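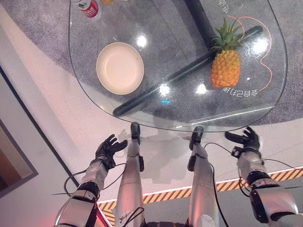 Elcombe Press Portraits, 1963 to 1969

This dataset holds catalog records for 1,785 press and publicity portraits of singers, actors and bands. The prints come from the Elcombe picture agency, which closed in 1974. Version 5 was released on October 1, 2021.

What is included

One CSV file, with one row per print. Scans are not part of the download. Reference scans exist for 700 of the prints and can be requested one at a time from the maintainer.

Fields

print_id: the number stamped on the back of the print
sitter: name as written in the agency ledger
sitter_std: name after our own checking
photographer: blank where the ledger gives none
year: four digits, or blank
place: city or studio
used_in: magazine or record sleeve, where known
notes: free text

Where the records come from

The ledger was typed up by hand over two winters. Group portraits are listed under the name of the band, with the members in notes — the order is left to right when the ledger says so, and alphabetical when it doesn't. Dates refer to the day the print was made. For reprints this can be years after the sitting, so please do not use the year field to date a haircut or a lineup.

The Rallis and Kiltico studios both numbered their prints from 1. Rallis numbers carry an R prefix in this file and Kiltico numbers a K. The prefixes are ours and do not appear on the prints.

Known problems

Photographer is missing in over 75 rows, most of them from 1963.
Stage names and birth names are mixed in sitter. Use sitter_std for searching.
Some used_in entries name a magazine but no issue.
Accented letters were lost in version 4 and restored in this one.

Rights

The records are free to reuse with credit. Rights in the photographs stay with the photographers or their estates, and we can't grant permission to print them.

Loading

The file is UTF-8 with a header row. Read print_id as text, or the leading zeros will be dropped. The Kakia script in the tools folder checks for duplicate numbers.

Maintainer

Kagiso Mokoena. Corrections are welcome through the issue tracker — please quote the print_id. The next update is planned for January.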